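Burkton linen store, monthly check, April
Checked by: Anayeli Escobedo

1. Fire door closes alone: Yes.
2. Extinguisher pin and seal: Yes. Label is a little torn, please order new.
3. Floor dry and free: No. 3 boxes stood before the door, moved same day.

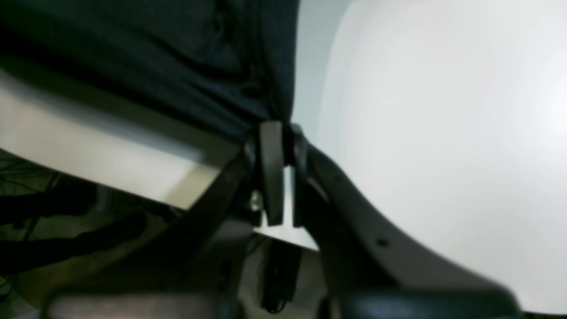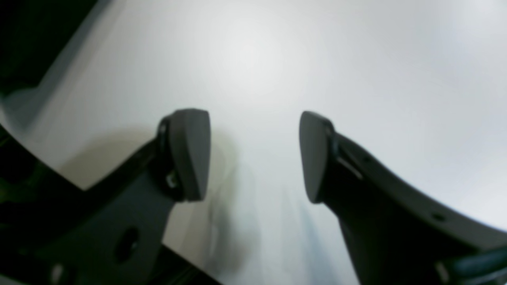

4. Shelves and fabrics: Shelf load is under 500 kg, plate is readable. Cloth must not hang near the heater. Dark cloth, like the navy one in the first picture, shows lint badly, so please look at it with a lamp.

5. Lamps: 5 working, one is flickering. Acheampong is informed.
6. First aid box: Plasters missing.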